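I have been thinking a good deal this November about a stop button, and about the four seconds during which I didn't press it.

We had the arms going at Vodinthorpe on a Friday, late in the afternoon, when everyone is a bit hungry and a bit too pleased with the week. The task was a tidy-up job with small household things, and Remedios Agbayani was running it with me. The left arm simply didn't stop where it had been told to. It kept on, quite gently, toward the other one, and I sat there with my hand on the desk thinking, oh, it will sort itself out. It did not sort itself out. There was a crunch I can still hear if I let myself, and Remedios reached across me and hit the button.

The fault, when we found it, was dull. A joint had lost its zero after a restart, and our software (I wrote that part, so I can be rude about it) accepted the wrong number without a murmur. Seven degrees out at the shoulder doesn't sound like much until you follow it all the way down to the fingers, which by then are somewhere else entirely.

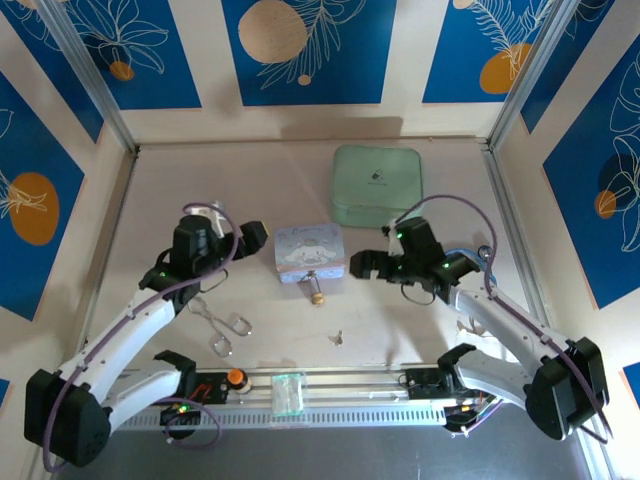 Two arms sharing one small table, with a tin and a zippered or lidded mint-green case between them and the back wall.
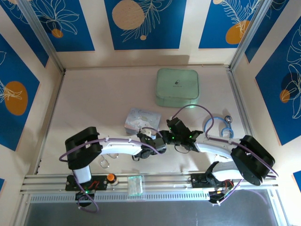 Now, my friend Nayara Frota over at Plevetti thinks I am making far too much of this. Small arms, small bump, one cracked finger, order another and go home. I love Nayara dearly, and she has fixed more machines than I have ever switched on, but I think she's wrong. The bump was cheap. What bothers me is that we'd had 56 clean starts before it, and every one of them had taught me to look a little less carefully.

So I'd like to make a plea to anyone running a pair of arms in a small space. Make the machine prove where it is before it is allowed to move – every start, even the quick one after lunch. Give each arm a patch of air the other can't enter without asking. And please, let whoever is nearest press the button without having to explain themselves afterward. Remedios apologized to me that evening for cutting the run short, and I have felt bad about that apology ever since.

We've added the check now. It costs us 2 minutes each morning, and I grumble through both of them, usually holding a coffee.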